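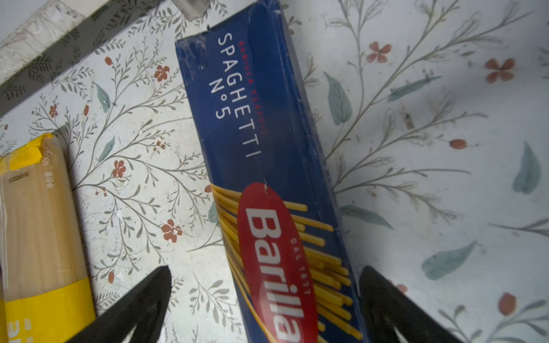 Tenthorpe Press announces the second Ollisham book

11 December 2022

Tenthorpe Press is delighted to announce that The Salt Door, book two of the Ollisham fantasy series for younger teenagers, comes out in February in paperback and e-book. The story picks up five days after the first one stopped, with the bridge down, the river rising and Judon the ferry boy still holding a key that fits nothing in town.

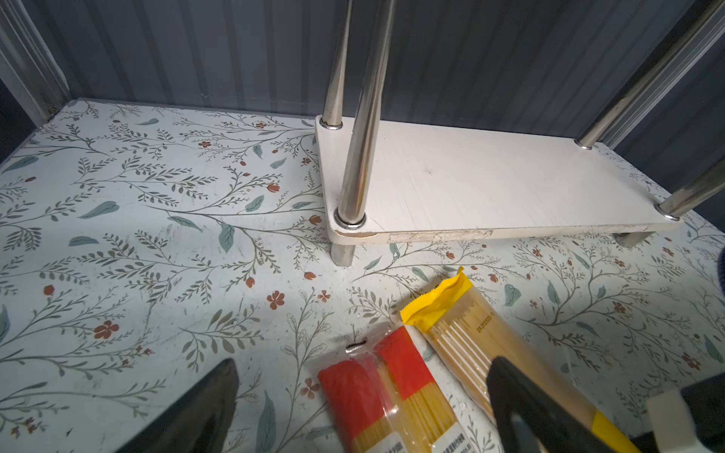 Readers who wrote to us about the Bañez twins will be glad to hear they get far more to do this time – a whole winter crossing, in fact, and a quarrel that runs for most of the book! There are 59 short chapters, a new map of the marshes and a list of the ferry songs, which so many school book clubs asked for. We read the final pages in one sitting and can't wait to share them.

Do I need to have read the first book?

It helps, as the story carries straight on, but a two-page recap at the front will catch you up.

Review copies are ready now. Reviewers, librarians and booksellers can ask for one through the Tenthorpe Press website.

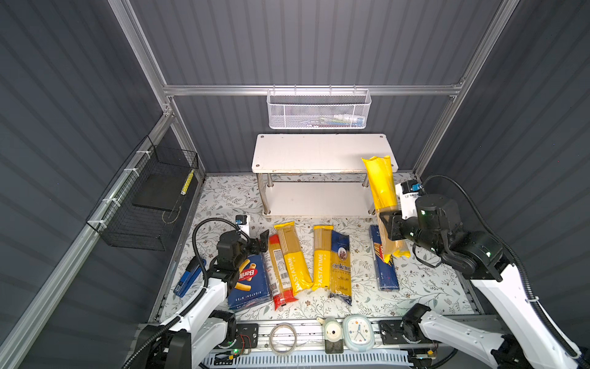

Will there be a third book?

The third and last Ollisham story is being written now, and we'll give its title once the draft is finished.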